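October, evening

Up at six and down to breakfast before the coach party. Porridge, toast, two cups of tea. Room 109 again, same as last month, at the end of the corridor by the linen cupboard. Usarbridge was grey all day and the heating came on at four.

Spent the morning going over the room list with Zaid Nimri. He wants every door done the same way and written up on one sheet, so new starters stop asking. We have 21 doors on this floor and each one gets touched all day long, mostly on the handle and the plate round it. I said I would type it up. He said fine, as long as it stays on one side of the paper.

After lunch we did the inside of the door. One hand flat on the wood to keep it from swinging, the other on the lever with the tissue, then the plate. 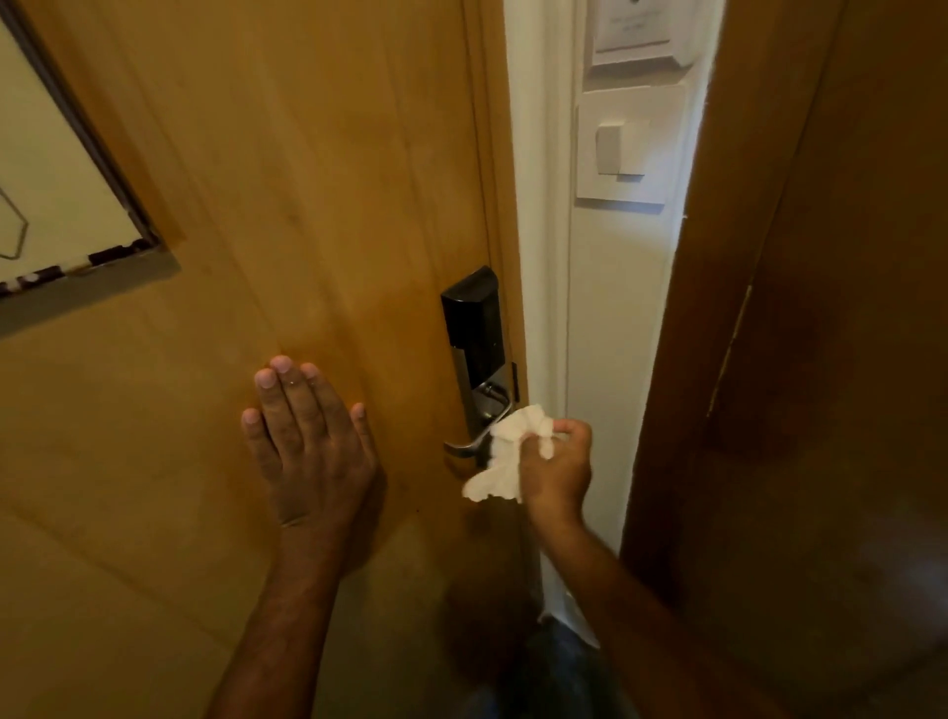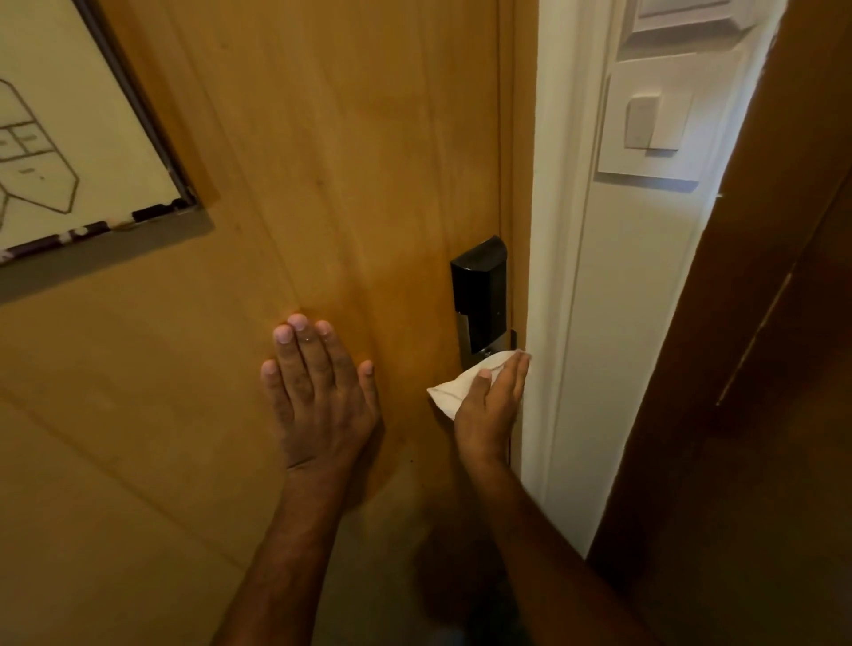 Photos: Shadi Harb

The order I have written down is lever first, then the metal plate, then the black reader, then the light switch. Fresh tissue for the switch. No spray straight on to the lock, put it on the tissue instead. The frame round the floor plan is chipped along the bottom and I have put it on the repairs list, though Zaid thinks it can wait until the spring. I would sooner have it done now.

Selim Çınar rang at three about the order. The tissues and the spray came to 1,359 with delivery, which is more than last time. I asked him to take off the second box of gloves and he will ring back tomorrow.

Typed up the sheet after tea. It runs to a page and four lines, so something has to go. Probably the bit about the wardrobe handles.

Rang home at eight. The cat has been sick on the stairs again. Bath, then bed with the library book, which is due back and I am only on chapter five. Need to post the forms in the morning and buy stamps.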